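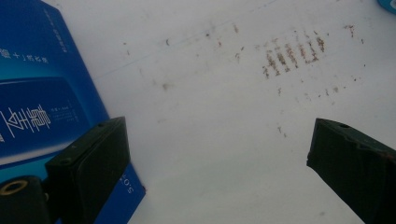 2. Manipulación y clasificación de envases en la mesa de trabajo

Informe de avance dirigido a la Fundación Tavell. Proyecto Skikwood, línea de preparación de artículos de consumo. Responsable: Pallavi Sisodia. Fecha de cierre: 19 de enero de 2024.

2.1 Estado general

La línea se inició en septiembre con el inventario de cajas de cartón y estuches de formato pequeño. El inventario consta de 1235 referencias, de las cuales 17 siguen sin ficha completa por falta de datos de peso. El objetivo pactado para el final del periodo es de 2000 referencias.

El orden de trabajo no ha variado respecto a la memoria inicial: recepción, lectura del rotulado, asignación de código, colocación en bandeja y almacenamiento. La colocación se registra aparte, con indicación de la cara que queda hacia arriba y del sentido del texto.

2.2 Rotulado

Los envases con rotulación en chino se tratan como grupo propio. La caja azul con caracteres chinos blancos de gran tamaño sobre un panel más oscuro pertenece a este grupo. El texto principal se transcribe a partir del envase físico; las líneas de cuerpo muy pequeño quedan pendientes de lectura con lupa y no se dan por válidas en la ficha hasta la segunda revisión.

Quedan nueve fichas de este grupo a la espera de traducción. El encargo se ha pasado a Tivum, con entrega por lotes.

2.3 Superficie de apoyo

El fondo blanco presenta manchas y motas de color pardo rojizo repartidas por la zona de apoyo. No se ha determinado su origen. Se propone sustituir el fondo al comienzo de cada lote y anotar el cambio en la hoja de control. El gasto se imputaría a la partida de material fungible y no requiere modificación presupuestaria.

2.4 Incidencias

a) Retraso en la recepción del segundo pedido de envases, suministrado por Chauhan. El pedido se completó dentro del periodo.
b) Códigos duplicados en dos bandejas. Corregidos en el inventario; faltan las etiquetas definitivas.
c) Criterio desigual para anotar la orientación del texto en cajas giradas. Se ha fijado como referencia el borde inferior de la bandeja.

2.5 Tareas del próximo periodo

Completar las fichas sin peso.
Incorporar las traducciones pendientes.
Revisar las fichas anteriores al cambio de criterio de orientación.
Remitir a la Fundación el inventario actualizado junto con la justificación de gasto.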